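Office chair

An office chair, or desk chair, is a seat made for use at a desk or table during work. Most have a swivel seat, an adjustable height and a base that rolls. They are found in offices, schools, banks and home workrooms, and are sold both singly and in bulk to firms that furnish whole floors.

History

Swivel seats were in use well before the modern office, but the rolling desk chair became common in the 19th century, when railroads, insurers and government bureaus began to employ large numbers of clerks. Early models had wooden seats and cast iron frames. Steel tubing and molded plywood came into use in the first half of the 20th century, and plastic shells and gas lifts followed in the second half.

Mesh backs spread in the 1990s. Before then, most work chairs had foam cushions covered in fabric, vinyl or leather. A stretched mesh lets air pass through and takes the shape of the back without thick padding. Cheaper versions followed within a few years, and mesh is now common at every price.

Parts

Base. The usual base has five legs, or spokes, that spread out from a central hub. Four-legged bases were once standard but tipped more easily when the sitter leaned back. Bases are made of nylon, aluminum or steel.

Casters. Each spoke ends in a caster. Hard casters are meant for carpet and soft ones for wood, tile or laminate. A hard caster can mark a wood floor, and many offices put down a floor mat or change the casters.

Lift. A gas cylinder joins the base to the seat and sets the height. It is worked by a lever under the seat. Cylinders wear out with use, and a chair that sinks slowly under load usually needs a new one.

Seat. Seats are padded or made of mesh. A padded seat is often paired with a mesh back - a mix chosen because mesh seats can feel hard along the front edge.

Backrest. Low backs reach the lower shoulder blades, while high backs support the shoulders as well. A headrest may be built in or bolted on.

Armrests. These may be fixed, height-adjustable or able to flip up. Armrests that are too high keep the chair from sliding under the desk.

Placement

A desk chair needs clear floor behind it so that the user can push back and stand. In small rooms two chairs are often set on opposite sides of one desk, one for the regular user and one for visitors or shared work. Cables on the floor can catch in the casters and are best fixed to the underside of the desk or run along a wall.
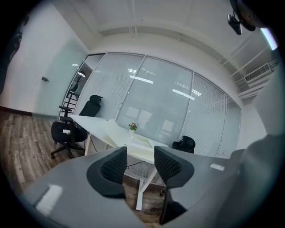 A black high-back office chair with headrest and mesh backrest, at a white desk beside a glass partition. The back of a second chair shows on the far side of the desk.

Rooms with glass partitions tend to use light desks and dark chairs. Dark mesh hides wear and dust better than pale fabric, and the chairs can be replaced one at a time without a clear mismatch.

Care

Mesh is cleaned with a vacuum brush and a damp cloth. Hair and thread should be pulled from the casters a few times a year. Bolts under the seat and at the armrests work loose and should be tightened when the chair starts to creak.

See also

Caster
Desk
Footrest
Kneeling chair
Standing desk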